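Chisholm Intake Notes, version 2

Plain-text transcriptions of 200 intake interviews with asylum applicants, collected at the Sarkska reception center. Names, home towns and case numbers have been replaced with codes. Files are UTF-8, one interview per file, with the interpreter's turns marked INT. 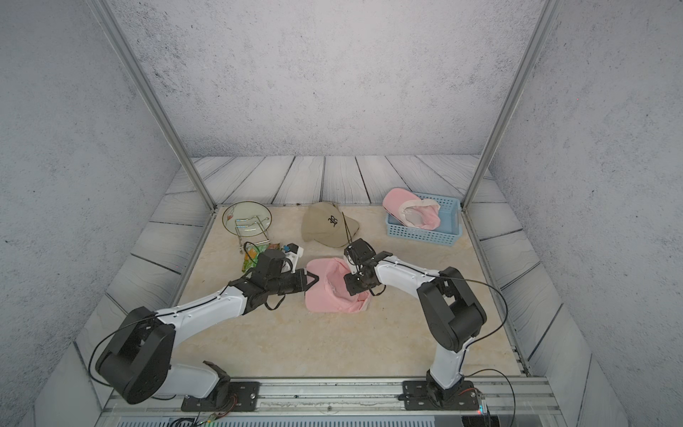 Interviews with minors are left out, as are 11 files where consent was withdrawn in March. Ages are given in bands. Do not try to match records to court decisions.

Access requests go to Lorna Munro and are answered within 30 days. Report transcription errors to Orest Kushnir with the file number.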